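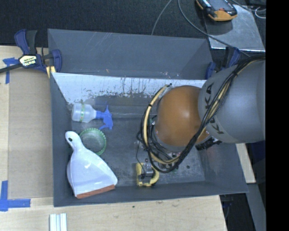
A reader of the previous edition wrote in to ask whether a machine can clear up after a household yet, and if it can, why this guide spends two chapters on a bin. The reader signed only as Devard and added that the dishes at home were still being done by hand.

The answer at the time of this edition is that single picks are practical and whole chores are not. Moving one object out of a mixed bin is a bounded job with a clear end. Putting a kitchen in order is several hundred such jobs, many of them without one. Section 5 covers the first case only.

5. SETTING UP A MIXED-BIN PICKING TRIAL

5.1 Before you start

The Genlow trial procedure assumes an arm that has been installed and commissioned according to its maker's instructions. Nothing in this section replaces those instructions.

CAUTION: Keep hands out of the bins whenever the arm is enabled. Use the hold function before reaching in, even to right a bottle.

5.2 Fixing the bins

1. Place the 2 bins one behind the other on the table. The front bin is the source and the rear bin is the target.
2. Clamp the bins at the outer corners. Tighten by hand, then push each bin firmly from the side. If it shifts, reseat the clamp.
3. Mark the bin position on the table with tape so that it can be restored after cleaning.
4. Run the arm at low speed to each corner of the source bin and confirm that the cables clear the rim and the clamps.

NOTE: Scratches and scuffs on the bin walls do not affect gripping. They can affect object detection. Repeat the background capture (Section 4) when wear becomes heavy, or replace the bin.

5.3 Loading household items

1. Choose items that differ in shape. A spray bottle, a shallow dish and a dustpan make a reasonable starting load.
2. Empty and dry all containers. Residual liquid shifts during the lift and changes the result.
3. Lay the items in the source bin without arranging them. Allow some overlap — a dish partly under a dustpan is a fair test, and a common one in real homes.
4. Leave the target bin empty.

CAUTION: Do not load glass, blades or aerosol cans.

5.4 Running the trial

1. Start the log before enabling the arm.
2. Select SINGLE PICK. Do not select CLEAR BIN until single picks run without operator help.
3. Let each attempt finish. An attempt ends when the item rests in the target bin, when it is dropped, or when 5 seconds pass without a grip.
4. Record the outcome as placed, dropped or not gripped. Do not record a second try under the same attempt number.
5. Stop after 200 attempts and inspect the gripper pads and cable ties.

NOTE: Thin flat items against a wall are the usual cause of a "not gripped" result. Translucent items are the usual cause of a wrong grip point. Neither fault is cured by raising the grip force.

5.5 Reading the results

A good score here applies to the items tested, in this bin. It does not show that the arm can tidy a room. The trial does not cover drawers, cloth, stairs, pets or deciding where a thing belongs. For shop-floor kitting, where parts are known and bins are fixed, results carry over better, though Groen and Trandport bins have different wall angles and should be logged separately.

Error 351 during a trial means the arm touched a wall above the set force. Release the hold, back the arm out vertically and repeat step 4 of Section 5.2.

Go to Section 6: Changing the Gripper Pads

Search this manual Enter keyword Go
Shares 2 Comments 5
Genlow Documentation | Revised 3 July 2018 | Contact | Back to top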